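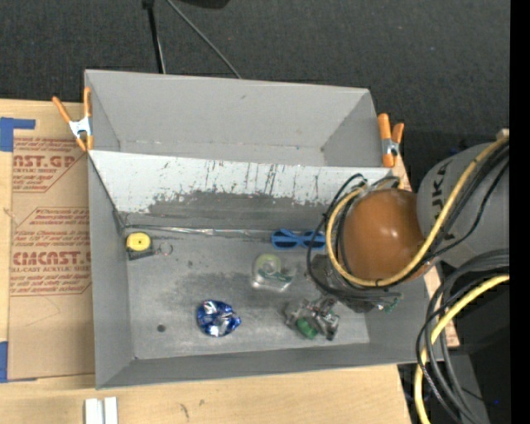 Shona Mowat types with one hand while she talks. The other is on the controller, and she doesn't want to put it down.

"Nine hundred by New Year's," she says. "That's the number. Demonstrations. Good ones, I mean, the bad ones don't count."

Mowat runs remote teaching at Groltby, which trains picking arms for small warehouses. The job in December: household stuff out of a gray bin, one piece at a time. She steers the arm, the arm goes where her hand goes, the computer keeps all of it. Positions, gripper, video. Later a model gets trained on it and has to try on its own.

So what makes a bad one?

"Me, mostly. Hesitating. If I hover over something for a while deciding, the model learns to hover. It doesn't know I was thinking about lunch."

New operators get 57 practice runs before anything of theirs is saved. Mowat picked the number herself. Won't say how. "It was 40 and that was too few."

The hard items are not the ones you would guess. A tape measure she calls a gift: solid, keeps its shape, sits still. Crinkly clear packaging is the one people complain about. Shiny foil too.

"Clear plastic, the depth camera sort of gives up. You get holes in the picture. I can see the thing fine on my screen becuase I'm a person and I know what a wrapper looks like. The arm has what I give it."

And glasses? "Go for the bridge. Don't go for the lens. I say it every morning."

Sumeya Jemal came over from Kiiskinen in the spring, where she taught arms the other way, standing beside them and pushing them through the motion by hand. She still likes it better for some things.

"You feel the contact," Jemal says. "When the fingers touch the floor of the bin, you feel it in your wrist. With the remote you're watching for it. You get good at watching but its not the same."

The drawback is your own arms end up in the video. Also it's tiring. She managed about 8 an hour on a big machine before her shoulder had a say.

Do the two of them argue? "Over the divider," says Jemal. Mowat wants approaches from straight overhead, always, clear of the panel. Jemal wants some demonstrations to come in at a slant, near the wall, a little messy.

"Real bins have stuff jammed in the corner," she says. "If it never sees a corner it'll be useless in a corner."

Mowat, not looking up: "And if it learns to scrape, it'll scrape."

They settled on a split. Mostly overhead, a batch of corner picks labeled separately so they can be pulled out again if training goes wrong. An earlier set, called Grirnport after the customer's site, had no labels at all. 1,818 runs. Jemal went through every one on video.

"Label as you go," she says. "Please put that in."

Mowat's next run is loaded. She squeezes the trigger, lets go, squeezes again, checking. Then she asks if we can finish the rest by email.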